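Blister Packs and Hanging Cards: Frequently Asked Questions

Orders from September onwards are covered by the answers on this page. Older job sheets may use different part codes; quote the code printed on your own sheet when you write to us.

What is the difference between a face-seal and a full-face-seal blister?

A face-seal blister is a formed plastic cavity fixed to the front of a printed card. The seal runs only around the flange of the cavity. A full-face-seal blister has a flange that covers the whole card. It uses more plastic, but the card resists tearing and damp much better.

A third type, the trapped blister, holds the flange between two cards or inside a folded one. No heat reaches the plastic, so it suits materials that will not bond to card coating.

Which plastics do you form?

PET and recycled PET as standard. We stopped forming PVC when the Skarberg line was replaced. Polypropylene can be quoted, but it shrinks more on cooling and needs its own tool. A PET tool cannot be reused for it.

What sheet thickness should I ask for?

For light goods under 87 g, 0.3 mm sheet is normally enough. Heavier goods, or anything with a deep cavity, should start from 0.4 mm. The wall thins as it is drawn, and the corners thin most. State the minimum corner thickness you will accept on the enquiry form, otherwise we work to our own limit of 0.15 mm.

How deep can a cavity be?

As a rule the depth should not exceed the narrowest width of the opening. Beyond that we use plug assist, which adds a set-up charge. Side walls need a draft angle of at least three degrees, five if the surface is textured. 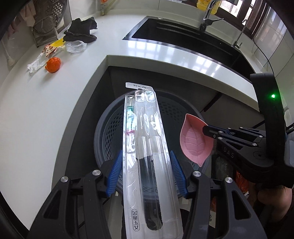

Hanging holes come in two patterns: the round hole and the euro slot. The round hole is cheaper to punch and fits a single-prong hook. The euro slot fits both single and double hooks and keeps the pack from swinging. Where a pack is long and narrow, like the clear one with two toothbrushes in it, the hanging tab goes at the end so that the goods hang lengthways. If the tab is to be printed, keep text at least 2 mm from the punched edge.

My pack hangs at an angle. Why?

The hole is not above the centre of gravity. This is common where two items of different weight share one cavity. Send us filled samples, not empty blisters, and we will move the hole position. A shift of up to 4 mm can be made on the existing cutter.

Can the pack be opened without scissors?

Yes, if it is designed that way. The options are a perforated card back, an unsealed corner, or a snap-fit clamshell. Perforations weaken the card, so the board should be 400 gsm or more. An unsealed corner costs nothing extra but must be at least 10 mm long to be gripped with a thumb.

What is the minimum order?

559 packs from an existing tool. For a new tool there is no fixed minimum, though the tooling cost is charged in full on the first order.

How long does a new tool take?

19 working days from approval of the drawing. A resin sample tool can be supplied sooner, but it is good for 294 cycles at most and must not be used for production.

Will your blisters run on our own sealing machine?

Trays are supplied for Plundico rotary sealers and for the Zotix flatbed. Ng shuttle presses need an adapter plate – please order this with the tool, as it is cut to the same drawing. For other machines, send the tray dimensions and the platen size.

The seal peels cleanly off the card. What is wrong?

Check the dwell time first, then the platen temperature. If fibres do not tear when the blister is pulled away, the coating has not melted fully. Card stored in a cold room should stand in the packing area overnight before use. If the fault remains, send five sealed packs and five unused cards from the same batch to the technical desk.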